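4. Plan your budget before you order

I priced our Skostlow bench in a simulator first, and I'd urge you to do the same – it costs far less than changing your mind in November.

1. Set up your table, one dish and one block.

2. Try the arm's reach over the dish, then check both close views.

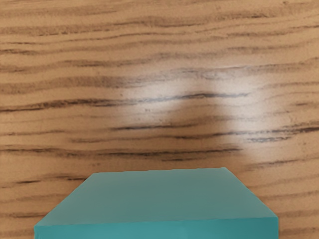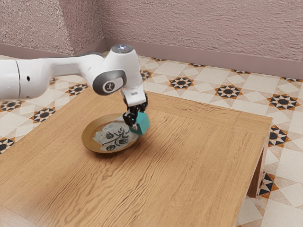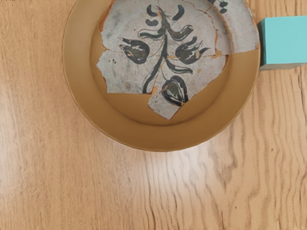
Renders: Madico

3. Write down the arm first. Ours came to 3,247 with the gripper.

4. Add 800 for the table and 400 for spare fingertips and cables. I forgot the cables, so please don't!

Note: Saraç charges 137 for delivery, and it's not in the quote.

Caution: don't pay Erkix a deposit until you've measured your real table. A patterned dish can muddle cheaper cameras too, so ask for a trial.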